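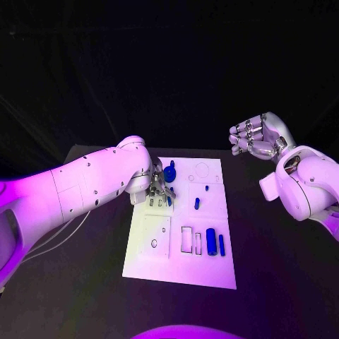
Photo : Mandside / projet Temau

Assemblage : le robot apprend surtout de ses ratés

5 mars 2022

Un rideau noir, une table sombre, des lumières violettes qui fatiguent les yeux au bout d'une heure. Et un bruit de moteur, très léger, qui s'arrête, repart. Chez Mandside, l'équipe du projet Temau fait travailler deux bras blancs sur des pièces bleues. Des cylindres, un engrenage, une planche. Un jeu d'enfant, à première vue. Les roboticiens s'y cassent les dents depuis longtemps.

La difficulté tient dans les derniers millimètres. Amener une pince au-dessus d'un trou, n'importe quel bras industriel sait faire. Enfoncer la pièce sans la coincer, c'est autre chose. Ça frotte, ça penche, ça bloque. Un humain corrige du bout des doigts sans y penser. Le robot, lui, pousse. Ou renonce.

La méthode de Temau part de là. D'abord des démonstrations : un opérateur guide les bras à distance, 417 séquences enregistrées en tout. Peu, dans un domaine où l'on empile volontiers les milliers d'heures. Ensuite la machine essaie seule. Quand elle rate, on ne jette pas l'essai. L'opérateur reprend la main au moment où ça dérape, corrige, rend la main. C'est ce petit bout de correction qui sert à réentraîner le modèle, avec un poids plus fort que le reste.

L'idée n'est pas neuve, les auteurs le reconnaissent. Le tri, oui. Un second réseau, baptisé Akgül, repasse sur les essais et repère l'instant où l'échec devient probable – souvent bien avant que ça se voie à l'oeil. Tout ce qui précède est gardé comme bon exemple. Tout ce qui suit part dans un autre tas.

Résultat annoncé : 75 % d'insertions réussies sur des positions de planche jamais vues à l'entrainement, après 2000 essais autonomes. Les démonstrations seules, sans corrections, font nettement moins bien. L'équipe n'a pas voulu donner le détail pièce par pièce. Dommage. On devine que les gros cylindres passent mieux que les tiges fines.

Autre choix qui intrigue, les deux bras ne se ressemblent pas au bout. D'un côté une pince métallique à mors parallèles, simple, précise. De l'autre une main à cinq doigts, articulée, bien plus pénible à commander. Le même modèle pilote les 2. Pour l'instant la pince fait le gros du travail et la main reste souvent en l'air. Le passage d'une pièce de l'une à l'autre est prévu pour octobre, sans garantie.

Reste la question du dehors. Pas de rideau noir dans une usine, la lumière change, les pièces sont grasses. Peltetti, sous-traitant en mécanique, doit prêter un coin d'atelier pour un premier test. Une seule référence, un seul poste, un opérateur à coté pour reprendre la main. Le code des corrections sera publié avant, promet le labo. Les données, on ne sait pas encore.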